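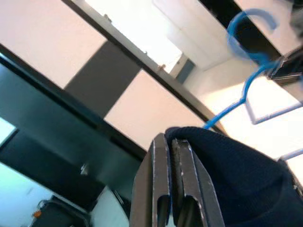
Bilville wrote on 2020-11-13:
Our members would like to know whether the revised labelling rules apply to garments already in storage, or only to those received after the change. The notice is unclear on this point. We hold 569 pieces and would prefer not to relabel them.

Reply to all subscribers:

The revised rules apply to garments received on or after the first day of January. Pieces already in storage may keep their present labels until they are next issued. Of the 1344 garments recorded at the Kincaid centre, nearly 47 per cent still carry the older colour code, and both codes will be honoured at the counter.

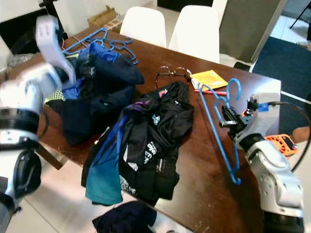
Clothing and a blue plastic hanger on the sorting table.

Branches are asked to enter fibre content as it appears on the manufacturer's tag. Where the tag is missing, the entry should read "unknown". Requests to catalogue such items by feel have been declined. Cilis will accept the existing spreadsheet, provided that the column headings are left unaltered.

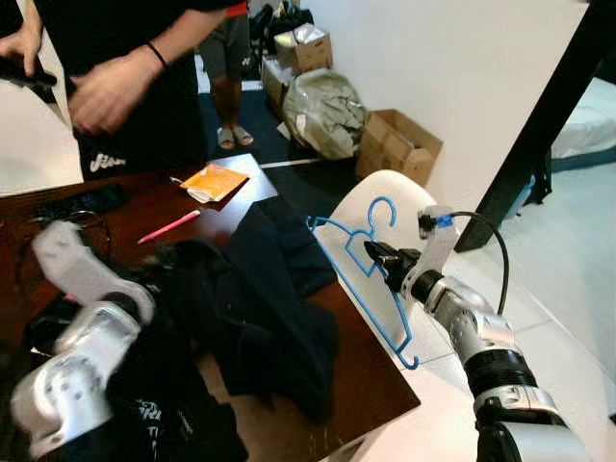 Transfers between branches

Cartons sent to Virnura must carry a packing slip listing the contents by size. The limit remains 56 garments per carton. Enquiries should be directed to this list.

Garment Registry Office, Kincaid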